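Keeping the dish cell running: notes from the kitchen bench

The unloading cell on the ground floor has been back in service for a few weeks now, and several people have asked what was done to it while it was down. Most of the work was setup and maintenance. The arm itself is the same one we have had from the start, and the controller was left alone apart from a new fan filter.

The cell has one job. It takes plates, bowls and lids from a two-tier drainer and puts them on a shelf. It learns the reaching and gripping from recordings of people doing the same work by hand in home kitchens, taken from head height, and it then repeats the moves at a slower speed. When the cell goes wrong, the fault is nearly always in one of two places: the gripper pads or the camera calibration. Both had drifted by the end of the summer.

The upper tier gives little trouble. Plates stand between dividers, the edges are easy to find, and the arm comes in from above. The lower tier is harder, as the upper basket hangs over it and the gripper has to come in from the front with its wrist turned. In the hand recordings, people tend to use both hands for this, one on the rack and one on the dish. We have one arm, so the rack has to be held some other way.
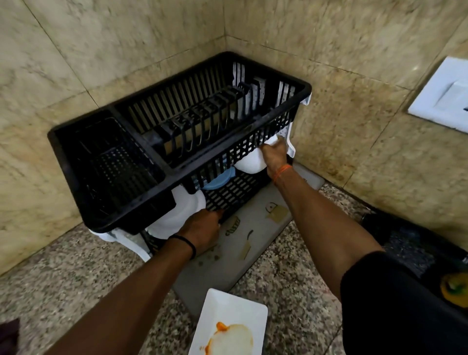

ASAU, September - One hand holds the black grid of the drainer while the other takes a white bowl from the lower tier. We used this two-handed pull as the model for the new rack clamp. The clamp closes on the front bars just below the upper basket, which is where the left hand is, and it stays closed until the gripper is clear of the rack.

The clamp is a Perrin bench unit with the jaws padded. It was bolted to the cell table on the first day and moved twice after that. In the first position it blocked the left end of the lower tier, so large plates standing on edge could not be reached. In the second it pulled the rack slightly off square each time it closed. The third position has held. Anyone who needs to take the clamp off for cleaning should mark the bolt holes before loosening anything, and put the same washers back under the same feet.

The gripper pads were replaced as a set. The old ones had gone shiny at the tips and were letting bowls turn in the grip. New pads are rated for 400 hours, but we will change them sooner if the slip alarm comes on more than once in a shift. Spares are in the second drawer. Wipe them with a damp cloth only. The solvent we use on the table makes the pads swell, and a swollen pad will throw off the closing distance.

After the pads came the calibration. The Muvska camera over the cell was checked against the target board at 20 points across the rack, and the worst error was at the far right end, behind the last divider. The bracket had worked loose there. It now has lock nuts. Patterned dishes and plain white ones were both used for the check, with a few left unwashed, so that the sorting step could be tested at the same time. A dish with food on it should be left where it is and flagged on the screen.

Once everything was back together we ran 334 picks over two shifts. The arm stopped 3 times, each time on a flat lid lying behind the grid. Lids are still a weak point. The vision step tends to read the bars and the lid as one surface, and the gripper then stops short. For now the cell skips lids and leaves them for whoever is on duty. The group at Vekham has sent us their settings for thin objects and we will try those next.

Daily care has not changed much. At the start of the shift, check that the clamp opens fully, that the mat under the rack lies flat, and that the emergency stop is out. Run the short homing cycle before putting any dishes in. If the arm grinds or hesitates during homing, stop it and write it in the log - do not restart it to see if the noise goes away.

The longer check is done on Wednesday, before the first run. It covers the cable guides, the clamp bolts and the camera bracket, and the sheet for it hangs on the side of the cabinet.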